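Print this page
E-mail this page

Urkbridge Community Kitchen and Dining Hall
Crockery, Tables and Serving Area – Inspection Checklist with Comments

Inspected: Jun 9, 2026
Previous checklist: the Nemon template, as supplied
Key: P = pass, F = fail, Q = passed on paper, and I don't believe it

The Nemon template has a box for everything and room for comments on almost nothing, so I have written mine underneath. Where the template asks for a tick and the tick tells you nothing, I have said so. Please don't send this back asking for the ticks only.

1. Entrance and floor

1.1 Door opens fully and closes unaided – P
1.2 Mat flat, edges down – F
The mat has been taped again. Tape was last year's answer as well, and it lifts at the corner nearest the door, where people turn. Replace the mat or take it up.
1.3 Floor free of trip hazards – Q
It was on the day. The hall knew the date of the inspection well in advance, and I would like to see the same floor on a busy lunchtime.
1.4 Wet floor signs available – P
There are 4. All were in the cupboard behind the vacuum cleaner, so "available" is generous.

2. Serving hatch

2.1 Shutter runs freely – P
2.2 Shutter stays up when released – F
It drops by a hand's width and then holds. The hall says it has always done that. I don't find this reassuring. Stesitz fitted the shutter and should be asked to look at the spring before anyone serves under it again.
2.3 Counter edge sound – P
2.4 Clear width in front of hatch at least 900 mm – P, only just
Measured with the stools pushed in. With the stools out it fails, and the stools are always out. Either they go elsewhere or we stop pretending about the width.

3. Hot water and urn

3.1 Urn on a level, stable surface – P
3.2 Lead not trailing across a walkway – P
3.3 Lid locks – Q
It clicks. I pulled it and it came off. It clicked the second time as well and stayed on, so I can't fail it outright, but I wouldn't carry it.
3.4 Scald notice in view – F
The notice is behind the urn.
3.5 Descaling record up to date – Q
Every entry is in the same pen and the same handwriting, going back to September. Make of that what you like. Next time I will ask to see the descaler.

4. Crockery in store

4.1 Stacks no higher than 300 mm – F
Two stacks of dinner plates are well over. The template gives the limit and no reason for it, which may be why it is ignored. A tall stack is heavy, it leans, and the plate everyone wants is at the bottom.
4.2 Heaviest items on lowest shelf – F
Serving dishes are at head height. Move them down today, it takes no money.
4.3 Chipped or crazed items removed – Q
A box marked "chipped" was found under the sink with 10 items in it. Good. Three mugs on the open shelf were just as bad as anything in the box. Removing chipped crockery means putting it in the bin, and a box under the sink is only a second cupboard.
4.4 Supplier's claims for "chip-proof" ware checked – F
The hall has a leaflet from Rüegg and takes it as read. I have no quarrel with the bowls, but I have yet to meet a glazed rim that can't be chipped. Run a fingertip round it (gently) and hold it to the light.

5. Tables and place settings

5.1 Tables stand level, no rocking – P
One leg has been packed with folded card. Passed for now.
5.2 Tops wipeable, no lifting edges – P
5.3 Bowls set on a saucer or plate where soup is served – P
5.4 Trays undamaged, rims intact – P
5.5 Spoons rest securely in bowls – Q
I was told this is "common sense". Perhaps so, but a handle that sticks out over the rim is what a sleeve catches, and after that it is hot soup in somebody's lap. Lay the spoon on the saucer until the bowl reaches the diner. The template doesn't cover this, and I think it should.
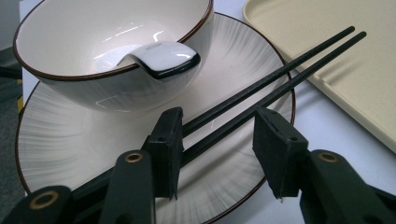

Spoon left in the bowl, both views.
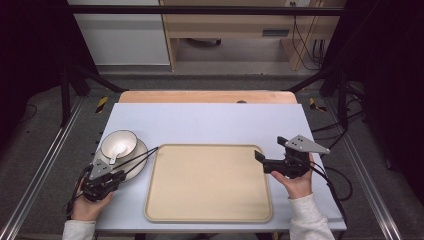 6. First aid and fire

6.1 First aid box present and marked – P
6.2 Contents in date – F
The burns dressings are out of date. In a kitchen those are the ones that matter. There is no shortage of safety pins.
6.3 Fire blanket reachable without leaning over the hob – F
It hangs directly above the back ring. Raised last time, marked "noted" last time, and still there. I'm not sure what "noted" is supposed to mean if the blanket doesn't move.
6.4 Extinguisher serviced – P
Tag checked, date legible.
6.5 Exit route clear – Q
Clear apart from a folded pushchair, which I was assured was never normally there.

7. Action before the next visit

– Move the fire blanket (6.3). First job, before the rest.
– Stesitz to check the shutter spring (2.2). Get the answer in writing.
– Replace the burns dressings (6.2).
– Lower the plate stacks and bring the serving dishes down (4.1, 4.2).
– Bin the box under the sink and the three mugs (4.3).
– Mat (1.2). No more tape.
– Scald notice to the front of the urn, at eye level (3.4).

The next visit will be in September, on a day when lunch is being served. I won't be giving the date.

Print this page
E-mail this page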